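Living Independently: Kitchen Basics
Handout 2: The microwave oven
Skarkcombe Adult Learning, Household Skills
March

Course code 659. The session lasts 90 minutes and takes place in Room 32. Please bring this handout with you, along with the list of foods you cook or reheat at home.

What the session covers

We will look at the outside of a microwave oven, how the controls are set out, how to enter a cooking time and how to work out a panel when the words on it are in a language you don't read. The second half is about containers, standing time and cleaning. Cooking full meals in the microwave is covered in the next handout.

Many people in this group share a kitchen or rent a furnished room, so the oven you use at home may not be one you chose. It may have no instruction book. The aim is for you to be able to stand in front of an oven you haven't used before and find the door, the time, the start control and the stop control before you put any food in.

1. The outside of the oven

Most countertop microwaves follow the same plan. The door takes up most of the front and has a dark window in it. The controls are in a narrow column at the right. Older ovens often have two dials in that column, one for power and one for time. Newer ones tend to have a small display at the top and flat buttons underneath.

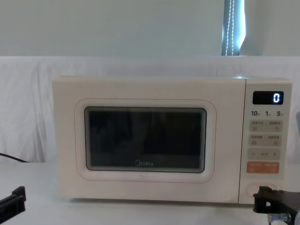

Fig. 1. Countertop microwave with a flat control panel. The display reads 0.

Note that the door has no handle. People who are used to a handle sometimes try to prise the door open at the edge with their fingers. Don't do this. If there is no handle, look for a release button on the control side, normally low down.

The oven should stand on a firm, level surface. Leave the air vents clear. These can be at the back, the sides or underneath, depending on the model, and the gap needed will be given in the instruction book. Don't store tea towels, bread or post on top.

2. Numbers first

When you can't read the words on a panel, start with the numbers. On the oven used for this handout the labels are in Chinese, but the figures 10, 1 and 5 are printed in a row directly under the display. The small character after each number is the unit of time:

秒 means second
分 means minute

So the row gives ten seconds, one minute and five minutes. Copy the two characters into your notes. If your oven at home has labels in another language, find the words for second and minute in that language and write those down as well.

Be careful with the order. The row does not run from smallest number to largest, and the 10 is a much shorter time than the 1. Mixing up ten seconds and ten minutes is an easy mistake and can burn food or start a fire.

3. Symbols

Next, look at the small pictures printed on the buttons. A droplet is used on many ovens for defrost. Wavy lines or bars are often used for power or heating, but makers don't all agree, so treat a symbol as a clue and check it. A minus and a plus at either end of one bar are for turning a setting down or up.

Colour can help too. The start and cancel keys are often in a different colour from the rest of the panel. They may also sit side by side and look alike, so learn which is which before you cook anything. A translation app on your phone will usually read printed labels if you hold it steady and there isn't too much glare.

Find these on the panel in Fig. 2:

- the three quick time labels, with their units
- the defrost symbol
- the minus and plus bar
- the orange start and cancel keys
- the door release
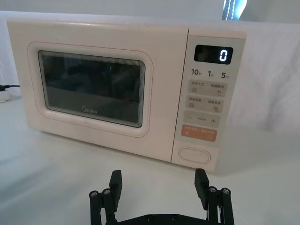
4. Setting a time

The steps below are general. Check them against the instruction book if you have it.

a) Put the food in a suitable dish in the centre of the oven and shut the door until it clicks. Never run the oven empty.
b) Choose the power level if the recipe or packet gives one.
c) Enter the time. With quick time keys you normally build up the total by pressing more than once. For two minutes and thirty seconds you would need the one minute key twice and the ten second key three times.
d) Read the display before you start. If the time is wrong, cancel and enter it again.
e) Press start. Stay in the kitchen.
f) To stop early, press cancel or stop. Then open the door.

Some ovens start as soon as a quick time key is pressed. Try this out at home with a cup of water inside, and write what happens in the box at the end of the handout.

5. Containers

Use heatproof glass or china, or plastic marked as suitable for microwaves. Don't use metal dishes, foil trays, plates with a gold or silver rim, or mugs mended with glue. Takeaway tubs vary, so look on the base of the tub for the marking. If there is no marking, move the food to a bowl.

Cover the food loosely. A sealed lid traps steam and can come off with force. Pierce the film on ready meals unless the packet says otherwise, and prick the skins of potatoes and sausages. Don't heat eggs in their shells.

6. Stirring and standing

Microwaves heat unevenly. Stir soups, sauces and stews halfway through and again at the end. Turn over larger pieces of food. Leave the food to stand for the time given on the packet, as the heat carries on spreading during this time. Food you are reheating should be steaming hot all the way through. Reheat it once only.

Take care when lifting the cover, and open it away from your face. Use oven gloves. The dish can be hot even when the edge of the food feels cool.

7. Cleaning

Wipe up spills the same day. For dried food, heat a bowl of water with a slice of lemon in it, leave the door shut for a few minutes, then wipe the inside with a damp cloth. Clean the door seal as well. Flat buttons should be wiped with a cloth that has been well wrung out. Don't spray cleaner straight on to the panel. Don't use the oven if the door is damaged or doesn't shut properly.

To do at home

Draw the control panel of your own microwave. Mark the display, start, stop and the door release. Write down any word or symbol you aren't sure of and bring it to the next session.

My oven starts straight away when I press a quick time key: yes / no / it has no quick time keys

Words or symbols to ask about: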